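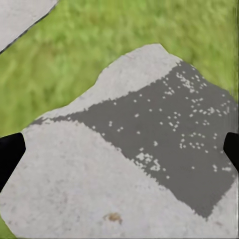 The Halliday boundary had been surveyed 3 times, and each survey gave a different answer. Ngaio Henare was hired to produce a fourth.

She arrived in May with a total station, a tripod, and a copy of the 1366 grant, which described the line as running "from the gray stone at Tolar to the water, as a man walks it." The grant didn't say which man. Later surveyors had assumed a straight line. The water had moved since then, by an amount she was being paid to determine.

The two families who disputed the strip had not spoken in six years. Each sent her a folder. The Nornero folder held receipts for fencing wire. The Halliday folder held a letter from a grandmother, who stated that the line passed close enough to the kitchen to hear the kettle.

Ngaio set up over the first control point and took her backsight. The closure error was within tolerance. She ran the traverse down to the creek and back, and the closure error was again within tolerance. The strip in dispute came to 1000 square meters, most of it too steep to mow.

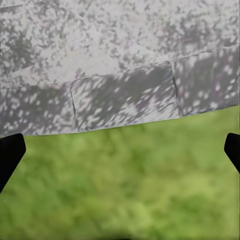

Gray blocks, blurred green below, and the slanted line between them.

On the second evening she put the instrument back in its case and walked from the stone to the water without it. She did this at an ordinary pace, stepping around whatever she would normally step around. Then she walked back and drove a peg wherever her boots had flattened the grass. The pegs made a shallow curve. At its widest point it passed eleven paces from the old kitchen wall.

There was no kettle. She stood there for a while anyway, then recorded the offsets in her field book, along with the air temperature.

The report went out on 1/8/23. It gave the straight line in Table 1 and the curve in Appendix B, with coordinates for both. Under "Method" she listed the instrument, the control points, and the adjustment software. Under "Remarks" she wrote that the second line had been walked.

The Nornero family replied first. They wanted to know who had walked it, and whether she had been carrying anything heavy.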